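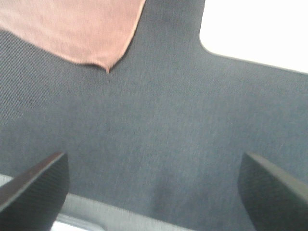

Plotell – README

Hi, and thanks for downloading this. Plotell is a little program I wrote to keep track of our allotment garden, and this folder has the program plus the data file from my own plot. I'm sharing both so you can poke at real entries before typing in any of yours.

What's in the folder

plotell.py – the program
beds.csv – one row per bed
log.csv – everything I planted, picked or pulled up
notes.txt – me grumbling about slugs, mostly

Getting started

You need Python 3 and that's it. Put the whole folder somewhere you can find it, open a terminal there and type:

python plotell.py log.csv

You'll get a summary by bed. Add the word month at the end and it sorts by month, and if you add a crop name (say, beans) it only shows that crop. Names have to match the log exactly, so "bean" gets you nothing. I keep meaning to fix that!

About the data

The log covers 2 growing seasons at the Branlow gardens, which sit on heavy clay at the bottom of a hill. There are 14 beds and over 30 kinds of vegetables and herbs, though a few of those are just me trying one row of something and giving up. Weights are in ounces and come off my kitchen scale. If I ate it standing in the garden it never got weighed, so the peas and the cherry tomatoes look a lot worse than they were.

Columns in log.csv: date, bed, crop, variety, action, ounces, remark. Action is one of sow, plant, pick or pull. Empty ounces means I didn't weigh it – please don't read it as zero.

Bed 17 isn't a typo. The numbers come from the old stakes that were in the ground when I took over the plot, and a few are missing in between. I thought about renumbering and then thought about going through the whole log, and went and watered the squash instead.

The variety called Yalçınkaya is a long, thin-skinned pepper grown from seed Güven Çınar gave me. That's his family's name for it, so you probably won't find it in a catalog. It did really well in the second season, especially along the fence.

Known problems

June of the first season is patchy. I lost the notebook and filled in what I could remember, and those rows say "guess" in the remark column.
Windows sometimes messes up the letters in names like Çınar. Save the file as UTF-8 and it should behave.
The program chokes on a comma in a remark unless the remark is in quotes.

Thanks

Kevin Lenihan wrote the sorting code after watching me do it badly by hand, and he also found the bug where every onion got counted twice (I was so proud of those onions). The data is free to use for whatever you like. If you change the program, send me a copy – I usually sit down with Plotell stuff on Thursday evenings.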